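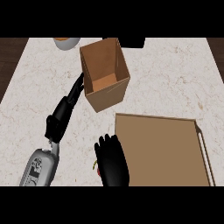
Re: [trillik-users] left arm freezing when both hands are near the box

Hi Illia, hi all,

Sorry for the slow answer, I wanted to run it myself before saying anything silly. I've now got your box-and-lid task going on my machine and I can make it misbehave more or less on demand, so at least you're not imagining things!

Quoting your message so the people on the digest can follow:

> On the evening run, Illia Romaniuk wrote:
>
> We are on the March build of Trillik with the two-arm kitchen set. The
> task is the box and the lid on the marble worktop. When I plan for one
> arm only, all fine. When I plan for both, the left arm comes up to the
> side of the box, stops just short of it and stays there until the
> planner times out. The right hand doesn't seem to care, it carries on.
> The log only says "no valid goal" and then a lot of zeros.
>
> I tried a bigger timeout and a different seed. I also took the bowl
> out of the world file, no change. Is it the collision margin? And is
> there any way to see what the planner thinks the box looks like?
>
> Illia

To take the last bit first, yes, there is. Start the viewer with --show-hulls and it draws the collision shapes over the normal ones. I'd do that before anything else, because in my case it gave the game away in seconds. The box you see has an open top and proper thin walls. The box the planner sees is one solid lump. The importer takes any mesh without a "parts" tag and wraps a single convex hull round it, so the inside gets filled in and, on a tilted box like this one, you also get a bit of extra bulk where you wouldn't expect it. Your left hand wants its fingers on the wall, the goal pose ends up inside the lump, and the planner throws every goal away. So the message is quite right, it's just not very helpful.

The fix is to split the box into its floor and 4 walls. You can do that by hand in the world file, or let Zustov do it:

zustov split box.obj --max-parts 16 --out box_parts.obj

Then point the collision line at box_parts.obj and leave the visual line as it is. Sixteen is far more than you need for a plain box, but it stops by itself when the pieces fit. I'd run the lid through as well. It has that thin raised edge down the side, and with a single hull that disappears into a slab, so any grasp on the edge will be wrong even if it doesn't fail outright.

On the margin: it does matter, but it's the second problem. Once the box is split you'll get goals again, and then with the default margin the fingertips still can't get near enough to the wall to push on it. Please don't just set the margin to zero everywhere (I did this last year and spent an afternoon watching a hand slide through a table). Use an allowed-contact pair instead:

allow left_fingers box_parts
allow right_fingers lid_parts

Only the fingers, mind. Leave the palm and the forearm out of it.

As for why the right hand carries on regardless, that's a separate thing and I think it's a real bug. With both arms in one request the planner is meant to fail the pair together. What I see is that it keeps the last good path for the right arm and sends it anyway. Fine in simulation, not so fine anywhere else. I've traced it as far as the bit of Camacho that merges the two paths, where an empty left path seems to be treated as "left arm stays put". I've opened ticket 181 for it with my log attached. If you could add yours I'd be grateful, mine is from an old Nadex build and somebody is bound to ask.

Until that's sorted you can set

pair_mode: strict

in the planner section. It makes planning a bit slower — I didn't time it properly — but nothing moves unless both arms have a path.

With the split box, the allowed pairs and strict mode I get a plan most times. It still fails now and then when the start pose has the left elbow low, and I haven't worked out why. If anyone else has seen that, do shout.

Oh, and put the bowl back in, it wasn't doing any harm.

Cheers,
Lukian Marchuk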